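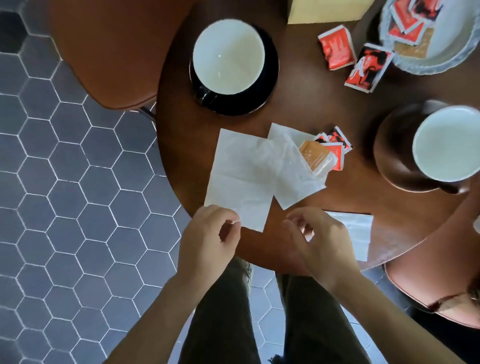
# Costs and Break-Even for a Small Coffee Bar

Handout for Unit 4, Small Business Accounting
Instructor: Keir Hepburn

Bring this to class along with a calculator. We will use the same shop, Hedska, for the whole unit. Its owner, Tamás Pintér, has let us work from a simplified version of his weekly costs. Everything is in dollars and everything is per week unless the text says otherwise.

## 1. Sorting costs

A **fixed cost** stays the same over the period when sales go up or down. Rent is the usual case. If Hedska sells no coffee at all this week, the rent is still owed.

A **variable cost** changes with each unit sold. Beans are the usual case. One more cup uses one more dose of beans.

Two warnings before we go on.

First, "fixed" means fixed over the period you are looking at. A lease can be ended and a loan can be paid off. Over several years very few costs are truly fixed. For a weekly plan, most of the large ones are.

Second, some costs are mixed. A phone plan with a monthly fee and a charge for extra data has a fixed part and a variable part. Split it if the amount is large enough to matter. Section 7 shows one way to do that.

### Hedska's fixed costs

| Item | Per week |
|---|---|
| Rent | $430 |
| Basic shift wages | $180 |
| Machine lease (Driltach) | $85 |
| Utilities | $60 |
| Insurance | $35 |
| **Total** | **$790** |

Wages cause the most arguments in this list. Here the shift is scheduled whether or not customers come in, so it is fixed for the week. If Tamás paid by the cup, it would be variable. Look at how the cost behaves and ignore what the ledger happens to call it.

Utilities are also treated as fixed. Heating the machine takes power all day, and the extra power for one cup is too small to track.

### Hedska's variable costs

| Item | Per cup |
|---|---|
| Beans | $0.28 |
| Milk, averaged over all drinks | $0.11 |
| Card fee | $0.06 |
| Sugar and napkins | $0.04 |
| **Total** | **$0.49** |

The sugar line is an average. Some customers take several packets and some take none. Divide what was used in the period by the cups sold in the same period. Don't divide what was *bought* by cups sold, or a big delivery will make one week look expensive and the next one look free.

Cups and saucers are washed and used again, so they do not belong in the per-cup table. Breakage is small at Hedska and we leave it out.

## 2. Contribution margin

Hedska charges $4.00 for a coffee. The **contribution margin** is the price less the variable cost:

> $4.00 − $0.49 = $3.51

Each cup contributes $3.51 toward the fixed costs. Once the fixed costs are covered, the same $3.51 goes to profit.

This is often confused with profit per cup. There is no single profit per cup, because the fixed costs are spread over however many cups are sold:

| Cups sold | Fixed cost per cup | Variable cost per cup | Average cost per cup |
|---|---|---|---|
| 200 | $3.95 | $0.49 | $4.44 |
| 400 | $1.98 | $0.49 | $2.47 |

(Fixed cost at 400 cups is $1.975. The average is rounded from $2.465.)

At 200 cups the average cost is above the price and the shop loses money. At 400 cups it is well below. Nothing about the coffee changed.

A common mistake is to look at the first row and stop selling, on the grounds that each cup "costs" $4.44 and sells for $4.00. Selling fewer cups would make the loss larger. Each cup given up takes $3.51 with it.

## 3. The break-even point

Break-even is the level of sales where total revenue equals total cost.

> Break-even units = fixed costs ÷ contribution margin per unit

For Hedska:

> 790 ÷ 3.51 = 225.07

You can't sell part of a cup, so round **up** to 226. Always round up. At 225 cups the contribution is $789.75, which leaves the shop 25 cents short. At 226 cups it is $793.26, for a profit of $3.26.

To get break-even in dollars of sales, use the contribution margin ratio:

> 3.51 ÷ 4.00 = 0.8775
>
> 790 ÷ 0.8775 = $900.28

The ratio version is useful when a shop sells many products and a unit count means very little.

## 4. Planning for a target profit

Add the target to the fixed costs and divide as before. Suppose Tamás wants to clear $400 in the week:

> (790 + 400) ÷ 3.51 = 339.03, so 340 cups

This is profit before tax, and before the owner takes any pay. New owners often leave their own pay out and then wonder why a profitable shop does not support them. If the owner needs a set amount each week, put it in the fixed costs from the start.

## 5. Margin of safety

The margin of safety tells you how far sales can drop before the shop reaches break-even. If Hedska expects to sell 300 cups:

> 300 − 226 = 74 cups
>
> 74 ÷ 300 = 24.7%

Expected profit at that level is 300 × 3.51 − 790 = $263.

What counts as a comfortable margin depends on how much sales move around. A shop inside an office building with steady weekday traffic can live with a thin one. A shop that empties out when it rains needs more.

## 6. Changing one thing at a time

### A lower price

Tamás considers cutting the price to $3.60. We hold the variable cost at $0.49, although the card fee would fall slightly.

> New contribution margin: 3.60 − 0.49 = $3.11
>
> New break-even: 790 ÷ 3.11 = 254.02, so 255 cups

To keep the $263 profit he expected at 300 cups, he needs:

> (790 + 263) ÷ 3.11 = 338.59, so 339 cups

A 10% price cut calls for 13% more cups. Accounting can tell you what increase is needed. It can't tell you if customers will respond that way.

### A second shift

Adding a second shift raises wages by $180. Fixed costs are now $970.

> 970 ÷ 3.51 = 276.35, so 277 cups

Looked at separately, the added shift needs 180 ÷ 3.51 = 51.28, or 52 extra cups, to pay for itself. The word *extra* matters. If customers who used to come in the morning move to the new hours, those cups don't count.

A cost like this is called a **step cost**. It stays flat, jumps, and stays flat again. When you draw the total cost line on a graph, show the jump as a vertical step. Do not smooth it into a slope.

### Adding a pastry

Hedska can buy pastries from Warkero at $1.60 and sell them at $3.00. The contribution margin is $1.40.

With two products we need a **sales mix**. Assume one pastry is sold for every four coffees. Treat that as a bundle:

> 4 × 3.51 + 1 × 1.40 = $15.44 per bundle
>
> 790 ÷ 15.44 = 51.17, so 52 bundles

That is 208 coffees and 52 pastries. The answer holds only for this mix. If the mix shifts, redo the calculation.

We have also ignored waste. A pastry left at closing costs the full $1.60 and brings in nothing. Beans keep. Pastries don't.

## 7. Splitting a mixed cost: the high-low method

Suppose a different café, Gallagher, sends its table linens and aprons out to be cleaned, and the bill has both a fixed fee and a charge tied to volume. The café has these monthly records:

| Month | Customers | Bill |
|---|---|---|
| Highest | 1,900 | $310 |
| Lowest | 1,100 | $254 |

1. Find the change in cost: 310 − 254 = $56.
2. Find the change in activity: 1,900 − 1,100 = 800 customers.
3. Divide: 56 ÷ 800 = $0.07 per customer. This is the variable part.
4. Take the variable part out of either month: 310 − (1,900 × 0.07) = $177. This is the fixed part.

Check with the other month: 254 − (1,100 × 0.07) = $177.

Pick the high and low months by **activity**, not by the size of the bill. They are usually the same months, but a late charge can push up the bill in a slow month.

The method uses two points and throws away the rest. If either one is unusual, the result will be poor. We will use a line fitted to all the points later in the course.

## 8. What the model leaves out

The formulas assume that price, variable cost per unit and total fixed costs are constant over the range being studied. They also assume everything made is sold. For brewed coffee that is close enough.

Capacity is left out as well. Hedska has 11 seats. The formula will give you 340 cups without asking where those people will sit or how long they stay. A customer who spends the afternoon over one coffee contributes the same $3.51 as one who leaves in ten minutes, but the first one holds a chair that might have been used again. When a shop is full, look at contribution per seat per hour instead of contribution per cup.

Timing is the last gap. Break-even compares revenue and cost. It does not follow cash. Hedska's insurance appears as $35 a week in our table but is billed once a year. A shop can be above break-even every week and still be short on the day the bill arrives.

## Terms to know for the next meeting

- **Fixed cost:** does not change with volume over the period
- **Variable cost:** changes in total with each unit sold
- **Mixed cost:** has both parts
- **Step cost:** fixed within a range, then jumps
- **Contribution margin:** price less variable cost per unit
- **Contribution margin ratio:** contribution margin divided by price
- **Margin of safety:** expected sales less break-even sales
- **Sales mix:** the proportion in which products are sold

The cash budget is the next topic. Keep the fixed cost table from Section 1, as we will be adding payment dates to it.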